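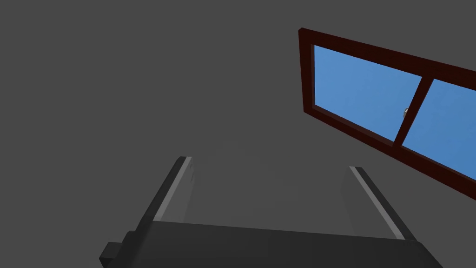
Filed under: Bench Notes / Simulation Tools

7/22/18

Second session with the Carklow gripper package, trial license. Purpose is to decide whether we renew at the end of the trial or go back to our own models. Room file is the stock one supplied with the package. Arm model is ours, imported without changes. Wrist camera is at the vendor's default mount.

Setup. Install on the Peltbridge workstation was clean the second time. The first attempt failed on a path with a space in it. The manual mentions this in an appendix and the installer does not check for it. Moved everything to a short path and it loaded.

Import of our arm: joint limits came across correctly, joint damping did not. Carklow reads damping from its own settings file and ignores the value in the arm description. Copied the values over by hand. If anyone re-imports the arm, the settings file gets overwritten and this has to be done again. Keep a copy outside the project folder.

Wrist view. Ran the tilt check first, fingers open, wrist rolled and pitched up until the camera had mostly plain gray surface and part of the window. Both fingers stay in view with the tips clear, palm across the bottom. I wanted this pose for two things: to see how much of the image the gripper takes up, and to see what a tracker does with so little to hold on to.

On the first, the gripper takes more than I would like. The palm block is wide and fills most of the lower part of the image. Usable for top-down picks. For anything approached low and from the side I would want the camera moved back. The mount offset can be edited, but the vendor's calibration file assumes the default, so a moved camera means a new calibration.

On the second, as expected. The gray has soft shading and no texture at all. Feature tracker put nearly everything on the window frame and the finger edges. The finger edges are useless for this because they move with the camera. With the gripper masked, the frame corners and the latch were about all that was left, and the pose estimate drifted. Put a noise texture on the gray surfaces and repeated: drift gone. The stock room should not be used for any tracking test without that change.

Segmentation. The light gray strips on the inner edges of the fingers separate well. The inner faces are close in tone to the background and our threshold method loses part of them. Carklow supplies a mask channel that gets around this, but it is generated from the model and we will not have it on the real arm. Do not tune against it.

Grasp runs. Reset to the table pose and ran the block pick from the vendor's examples, 37 attempts, default friction. 3 failures. In 2 of them the block slid out during the lift, in the other the fingers closed on a corner and the solver pushed the block away. Halving the time step fixed the corner case when replayed from the same seed. It did nothing for the slides. Friction on the pads is one number for the whole finger, pad and back alike, and I could not find a way to set them apart.

Speed was fine with the viewer closed. With the viewer open and camera output on, it falls below real time. No crashes today.

Cost. Quote is 1,190 per seat per year, support included. Naseri has a similar gripper model with separate pad friction, no mask channel, and an older importer. Have not run it on this machine yet.

Open items:
- ask Carklow whether per-surface friction is planned
- repeat the block pick in Naseri with the same seeds
- textured room saved as prirnadham_room_b, use that one from now on
- compare finger closing speed with the bench log from April
- check if the mount offset survives a re-import

Leaning toward one seat for camera work only. Grasp numbers wait for the Naseri run.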